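Frequently Asked Questions

I get a lot of the same emails about the sourdough starters I mail out, so I finally sat down and wrote my answers in one place. If yours isn't covered, write to me anyway. I do read them all, I'm just slow in August when the kitchen is too hot to think.

Which starter should I get?

If you've never kept one before, get Villa. It's mild, it rises on a predictable schedule and it forgives you for going away for a long weekend. Javola is my rye starter, and it's sour, pushy and wonderful in dark loaves. Zurlow is the stiff one, and I'd only pick it if you already bake every week and want to play with sweet doughs (it makes a gorgeous cinnamon bun!).

My jar arrived flat and kind of sad. Is it dead?

Almost certainly not. It's been sitting in a mail truck. Stir it, throw out all but a spoonful, and feed that spoonful equal weights of flour and water. Do it again the next day, and the day after that. Most of them perk up by the third feeding, and if yours hasn't moved after 7 days, email me and I'll send you another one.

There's gray liquid on top. Help?

That's hooch, and it means your starter is hungry. Pour it off or stir it back in, whichever you like. I stir it in because I like things tangy. Pink or orange streaks are a different story, and so is fuzz. If you see any of those, throw the whole thing away and wash the jar really well.

How often do I have to feed it?

On the counter, once a day, or twice if your kitchen is warm. In the fridge, once a week is plenty. I've gone 22 days without feeding Villa and it came back fine, although it took a few tries and it smelled like nail polish remover the whole time. I don't recommend making a habit of it.
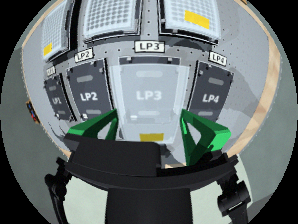
Does the flour matter?

A little. Unbleached all-purpose is fine for Villa and it's what I use at home. Javola wants rye, at least half. I've tried the fancy stone-ground stuff and the starter did get bubblier, but so did my grocery bill. Try not to switch flours all at once. Change a bit of it at each feeding and let the starter catch up.

Do I need a scale?

I'd really like you to have one. Cups of flour vary so much depending on how you scoop, and half the "my dough is soup" emails I get come from people using cups. A cheap kitchen scale will do.

Can I freeze some as a backup?

You can, but I like drying it better. Spread it thin on parchment, leave it out until it snaps, then crumble it into a jar. My friend Italo Serra taught me that one and I've brought back flakes that were 4 years old.

Why is my bread so dense?

Usually the dough didn't get long enough on the first rise. Wait until it looks puffy and wobbles when you shake the bowl, even if the recipe says it should be done by now. Cold kitchens are slow! Mine can take 10 hours in winter.

Do you teach classes?

Not at the moment. Dario Galli runs a good beginner class at Dastach, the bakery on my corner, and you go home with a loaf and very floury shoes.

Can I give some of my starter away?

Please do. That's how I got mine. Just tell your friend which one it is so they know what to feed it.

Last updated 09/03/2024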